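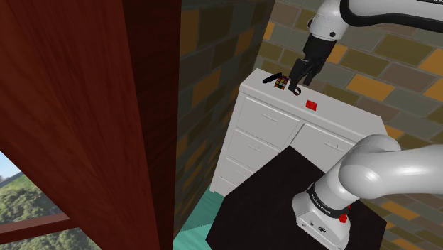 Arm over the white dresser, cube and red square on top (render).

Hello all,

Replying to the question below, and sorry for the long post, but I've been itching to write about this one!

> Has anyone on the list brought an arm into a packing or sorting
> room with people already working in it? We are a small repair and
> returns shop and Skudo have offered us a trial. My worry is less
> the machine and more what the bench staff end up doing all day.
> Did jobs go? Did people hate it?

Yes, we have, at Prodia. There are 19 of us in returns, and since September we've had 2 arms taking the small-item sorting: pick the thing off the top, put it where it belongs, go back for the next. We try out every new layout in simulation before touching the real benches, and the renders go up on the wall by the kettle. That last bit was pure luck and it has been the best part of the whole project. People who had never said a word in a planning meeting were standing there with a mug, pointing at where the arm's base would sit and saying "I'd never get that drawer open".

No jobs went. What changed is what the jobs are. Four of the sorters now do what we call setting up – they decide what goes where, teach the pick points and step in when something gets dropped or grabbed badly. They were given proper training hours for it and moved up a pay band, and I'd push hard for both before you sign anything. The rest have more time for inspection and repair, the work most of them came here for in the first place. Far fewer sore wrists at the end of a shift, too.

It hasn't all been lovely. The late shift felt watched for the first few weeks, until we agreed that the pick logs would never be used to judge a person. Put that in writing early. And some people miss the sorting! It was a good time for a natter, and you can't chat much while you're minding a cell. We now swap roles every two hours and that has helped a lot.

Our Vieira site is going next, and they are starting with the Clorno software, so I'll report back on how that compares. Meanwhile, the close-up below shows how much of your view the arm itself can take up when it's right in front of the drawers. Our sorters asked for the base to be moved after looking at views like it.
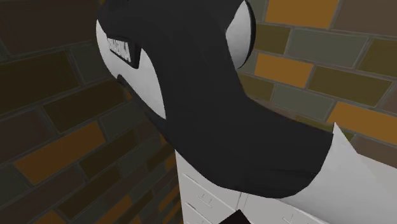
Questions I'd put to Skudo before the trial

– Can your bench staff change a pick point themselves, or does it need a call-out?
– Who owns the logs, and who gets to read them?
– Will they run your layout in simulation first and let everybody see it?
– How many training hours are in the price, and do they cover the late shift?

Happy to share our rota and the wording on the logs if you write to me off-list.

All the best from returns at Prodia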